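Macarena Barroso
Monday, 18:40
Print this page | E-mail this thread

Progress thread for the Vastholm student project. Task this term: pick up thin cutlery from a table and put it in an upright holder. Hand-held gripper for the demonstrations, arm for the evaluation.

Demonstrations recorded so far: 1,270. Target is 2,000 before the first full training run. The set covers chopsticks, tongs and metal-handled utensils.

74 of those have been thrown out. Most failed at the tracking stage, where the pose jumps between consecutive samples. The rest were operator error: fingers closed before reaching the object, or the object was dropped outside the marked area.

Chopsticks are the slow part. Two lying nearly parallel are easy to grasp together by mistake. The rule we now use is to approach across the length of the stick, close on the middle third, lift straight up, pause, then rotate. Anyone who skips the pause repeats the take.

Tongs are a separate problem. Polished steel reflects whatever is under it, and a patterned cloth makes the outline harder to segment. Furtado's group trained on plain backgrounds only and their policy lost the tongs as soon as the cloth changed. We are keeping the patterns in.

Finger pads: the old foam was too soft and let thin handles roll. The textured ones hold better. Check the screws before each session, as they work loose and the gap drifts. Write the measured gap in the log, even if it hasn't changed.

Training will run on the Brornalov machine overnight. Baseline is last year's Rulton policy, unchanged, on the same 18 test layouts. Layouts are fixed and will not be shared with whoever is recording.

Next: holder in three positions relative to the table edge, then insertion from the left hand. Current table setup attached.

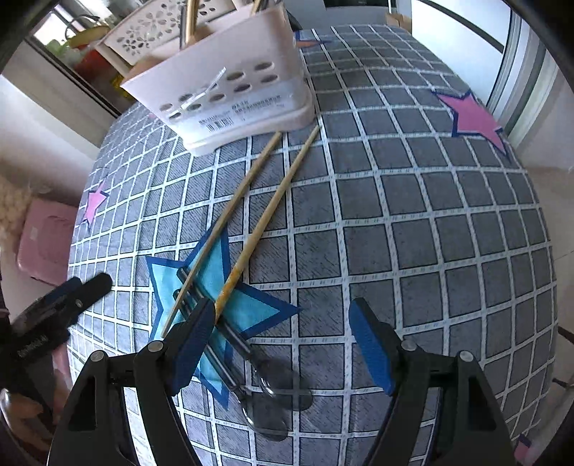
Rulton asked whether the 18 layouts include any with the sticks crossed, as last year's policy never managed those and the comparison would look kinder without them.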